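Tenants' and Residents' Forum > Shared Facilities > Laundry charges from October

Fagerlund_Office
Residents of Fagerlund Court are advised that the laundry charge will change from October. The present arrangement, under which the cost is met from the general service fund, will end. Each household will instead pay by use. Laundry spending last year came to 3,808, against a budget of 1,000. Comments are invited in this thread.

cinda_flat9
I wish to record an objection. Households were told on moving in that laundry was included. A change of this kind should be put to a vote.

Pesov
I do not share that view. My household washes elsewhere and has paid towards the room for years. Payment by use is fair.

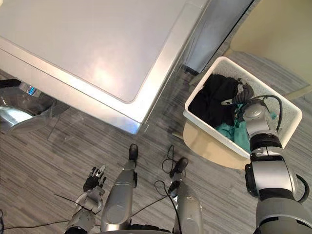

The office should, however, state the price per wash before October - residents cannot comment properly without it.

Fagerlund_Office
The proposed price will be posted on the ground floor noticeboard. Of the total given above, 247 was for a call-out by Rudano and about 200 for drain cleaning. The remainder was water and power.

cinda_flat9
Thank you for the figures. They do not answer the point about a vote, and I ask that my objection be kept on record.

Pesov
A vote would be acceptable to me, provided that households which do not use the room may also take part.

Fagerlund_Office
Both requests have been noted. The thread will stay open until the end of the month.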